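Ustia Residence Services
Household Guidance for Residents
Sheet 30: Toothbrushes, Tumblers and Pale Wood Surfaces

Residents of furnished apartments are asked to follow the guidance below when keeping toothbrushes and drinking glasses on a wooden table or vanity top. It applies to all units fitted with light wood furniture, including those in the Ruvimine building.

Storing a toothbrush

A toothbrush should be stored upright, bristles at the top, in an open container. A heavy glass mug is well suited to the purpose. Closed travel cases should be kept for travel. After brushing, rinse the head under running water, shake it firmly, and wipe the handle with a dry cloth before returning it to the mug.

Electric models are heavier than manual ones and may tip a light plastic cup. Lower the handle into the mug slowly, base first, and let go only when it rests on the bottom.

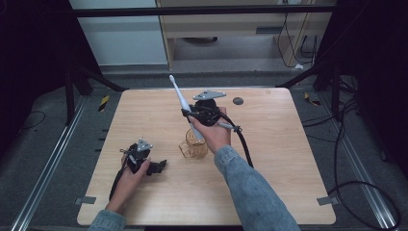 An electric toothbrush above an amber-tinted glass mug.

The mug itself should be emptied and washed once a week with dish soap and warm water. Deposits that remain at the bottom may be loosened with white vinegar, left to stand for 30 minutes and then rinsed. Glassware with a gilt rim should be washed by hand with a soft sponge. Vinegar, scouring powder and the dishwasher may all dull the gilding.

Marks on pale wood

Small dark marks show readily on blond wood and are easily missed under a strong light. Look across the surface from a low angle, then from the opposite side, before deciding that it is clean.
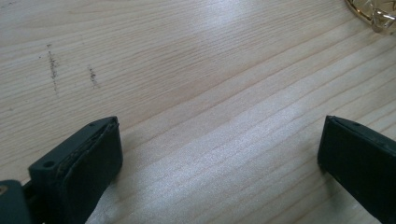 Text and photo: Vandenberghe Household Desk

Two small dark smudges, such as those on the tabletop shown, should first be treated as surface dirt. The following order is recommended.

Remove all glassware from the table.
Brush away any specks with a dry, soft cloth.
If a mark remains, rub lightly with a clean white eraser, following the grain.
Wipe with a cloth wrung out in water and a drop of dish soap.
Dry the surface at once.

Steel wool, bleach and melamine sponges must not be used on furniture supplied with the unit. A mark that does not respond to these steps should be left alone and reported to the residence office.

Replacement mugs may be requested at the front desk under item number 3355. Coasters are available on the same form.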